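Husico Kitchen Set – teleoperated demonstrations at the sink and counter

Home / Data / Manipulation / Kitchens

A kitchen sink is where a good deal of robot learning goes to be humbled. The Kitchen Set is a collection of demonstrations recorded on real arms, at a real counter, by people who were paid properly and allowed to sit down. You license it, you train on it, and you find out what your policy thinks of a rubber glove.

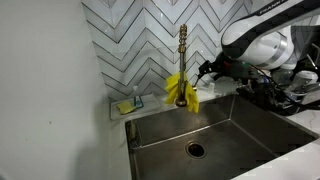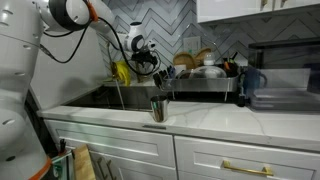

At the sink, for the Kitchen Set.

Every episode is driven by a person from start to finish. We don't script the arm, we don't tidy up its path afterwards, and we don't cut the dithering out of the middle. If the operator changed their mind on the way to the tap, you get the change of mind. Our early customers asked for cleaner motion, so we gave them a smoothed version alongside the raw one. Most of them went back to the raw one and were good enough not to mention it.

What you get

Licence: per team, one payment, no seat counting
Episodes: 712 in the current release
Task families: 11, from moving a single item to putting a counter back in order
Control rate: 15 Hz for actions and joint states
Labels: a written instruction for each episode, plus start and end marks for each step
Failures: included, marked as failures
Formats: our own plain folders, or converted on request
Updates: free within the same major release

About those failures. Drops, missed grasps and abandoned attempts sit in their own folder with the same labels as everything else. Judite Rocha, who runs our labelling, insists on a short note with each one. The notes are brief and occasionally bitter. "Went for the sponge, got the tray" is a fair specimen. They have been more use to people building success detectors than anything we planned for the purpose.

How it is collected

Operators work in short sessions with a break between them, as tired hands make dull data. Between episodes the loose items are moved about by hand from a shuffled list, which was Rigoberto Ccori's idea after he noticed that all of us, left alone, put things back in the same spot. The instruction is written before the attempt. We used to write it afterwards and the arm had a suspiciously perfect record.

Nothing is glued down or swapped for a foam copy. Shiny things stay shiny. If your depth sensor dislikes that, better to hear it from us.

What it isn't good for

Force-sensitive work. We record joint torques where the arm offers them, but nobody should be learning to scrub a roasting tin from these numbers alone. It is also a poor choice if you need many different homes. For that, look at Titport, our multi-site set, which costs more and has far worse lighting.

Two arms at once? Sorry, no. Abelardo Ticona is working on it and would like people to stop asking him in the corridor.

Add-ons

Benavides viewer – plays episodes side by side with the labels underneath. Runs in a browser. Free with any licence.
Firero loader – feeds episodes to your training code in shuffled chunks. Handles dropped frames by telling you about them.
Custom tasks – you write the instruction, we collect it. Smallest order is 34 episodes per task. Please test the wording on a colleague first; "sort out the sink" was not a happy week.

Trying before buying

A sample pack is available to any team with a working email address. It has one episode from each task family and a few of the better failures. Ask for it through the contact form and Shalini Garg will send a link. Licence questions go to Aba Bawa, who will answer them in fewer words than you used.

The next release is due in April. Anyone who buys the current one before then gets both.

Related: Titport multi-site set | Benavides viewer | Firero loader | Licence terms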